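**From the club: spring season, fields and buses**

Good evening to all members and parents. The April issue is a little longer than usual, because the spring season of flag football has started and I have several questions from families to answer. I will begin with the results and then come to the practical things.

Our adult team played the first two games of the season away. The first one, against Dunus, we lost by 12 points. It was a hard afternoon. Dunus is a team that throws short passes very quickly, and our defense was standing too deep during the whole first half. After the break our players moved closer to the line and the game became more equal, but the difference was already too big. Two times we were near their end zone and two times we lost the ball on an interception. The coaches have already worked on this at training, mostly with the receivers, who must come back toward the ball when the quarterback is under pressure.

The second game, in Clakelton, went better. We were behind until the last minutes, and then our offense made the longest drive we have seen from this group. They started near their own goal line and used almost all the time that was left. The touchdown came on a simple run to the right side, a play that we have practiced since winter and that many players find boring. I hope they find it less boring now. The extra point was also good, and we won by one. The home club was very friendly and invited both teams for soup after the game, so our bus left later than planned. I apologize to the parents who waited at the parking lot. Next time the driver will have the phone number of the club office and a message will be sent before departure.

**Home games**

The home games this spring will be at the Szűcs field, and not at the school. The grass at the school has not recovered after the winter, and between the goal posts there is a large area with only mud. The Szűcs field is a bit smaller for spectators but the surface is even, and it has lights, so we can also train in the evening.

Please pay attention to the parking. The small street behind the field belongs to the neighbors and it must stay open. Park on the gravel side, next to the bus stop, and walk through the gate. The gate opens one hour before the game. There are no seats along the far sideline, but you may bring your own folding chair. Please keep the chairs behind the white rope, also when the game is on the other end of the field. At the last tournament a receiver had to jump over a cooler, and luckily he landed well.

**Youth teams**

The youth training has become very popular and we now have enough children for two groups. The younger group trains first and the older group starts when the younger one is finished. If you are not sure which group is right for your child, ask a coach before training and not during it. Some children who are in the older group by age would like to stay with their friends in the younger one. For this season it is allowed, but in games they must play with their correct age.

Every child needs a mouthguard. We know that they are easy to lose, and the club has a small supply of cheap ones, but these do not fit as well as the kind you form at home in hot water. Shorts must have no pockets. Fingers get caught in pockets when somebody pulls the flag, and it is painful. Please do not tape the pockets closed, because the tape comes off in the first minutes. Cleats with metal parts are not permitted at Szűcs.

We are also looking for somebody who can help with the down marker at youth games. You do not need to know all the rules. The referee tells you where to stand, and you learn the rest in one game.

**New flag belts**

After long discussion we have ordered new belts from Fliteo. The old ones have become loose, and in the Dunus game a flag fell off three separate times without any defender near it. According to the rules, the player is then down with a one-hand touch, so we lost good runs in this way. The new belts have a stronger clip. They will be given out at training and must be returned at the end of it. Please do not take them home in the bag, even for washing. The old belts will stay in the equipment box for the children to use in warm-up.

The cost for the belts, together with the field rent and the buses, is nearly 2,000 for this season. The membership fee stays the same. The difference will be covered by the drinks and cake sale at the home games, so if you bake, please write your name on the list at the clubhouse door. Cakes without cream are better, as we have no refrigerator at the field.

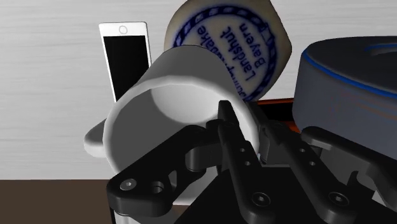
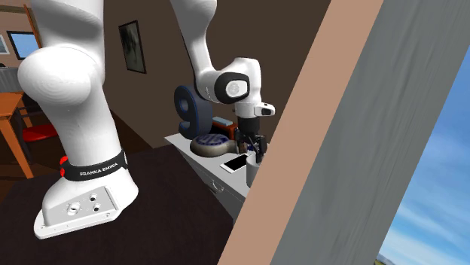 **Rules reminder for spectators**

Last year we received one warning from the league about noise from the sideline, and I would like that we finish this season without one. Cheering is welcome. Calling instructions to the players during the snap count is not welcome, because the players cannot hear their own quarterback, and in Clakelton one of our own fans caused a false start of our own offense. If you disagree with a decision of the referee, tell it to the coach after the game. The coach can write to the league, and the league does answer, although slowly.

Dogs may come to the field if they are on a short leash. Drums may not.

**Next away trip**

The next away game is the return visit to Dunus. The bus leaves from the gravel parking at the Szűcs field, and players must be there 30 minutes before departure with shoes, both jerseys and something to eat. Family members can travel with us if there are free places. Players have priority, then the youth helpers, then everybody else in the order of the list. The list hangs in the clubhouse beside the cake list. Please check that you are writing on the correct one.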